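Obituary length and online memorial pages

orashidi
Drafting an obituary for my aunt, service in August. The Zunska paper includes 500 characters in the base rate and charges by the line after that. My draft is at 800. Do the survivors' names count toward the limit?

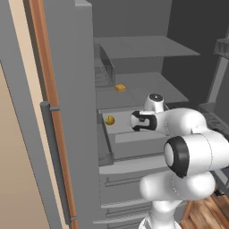 The draft names grandchildren individually, and I would prefer to keep that.

matitier_desk
Names count, and so do spaces. Print the short version with the service time and post the full text on Jistora.

akimaro
Disagree. Older relatives read the print notice only. Cut the work history and keep the names.

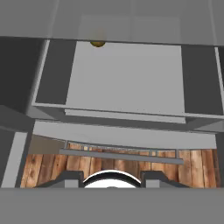 Filed under: Notices and Wording

matitier_desk
Work history is how former coworkers identify the person - a common surname alone won't do it.

orashidi
One employer stays, then. Rugemalira Funeral Home wants the text by 3 p.m.
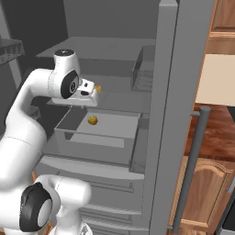 Re: Order of survivors

akimaro
Spouse, children, siblings, grandchildren. List "preceded in death by" separately.

Adhiambo Kimaro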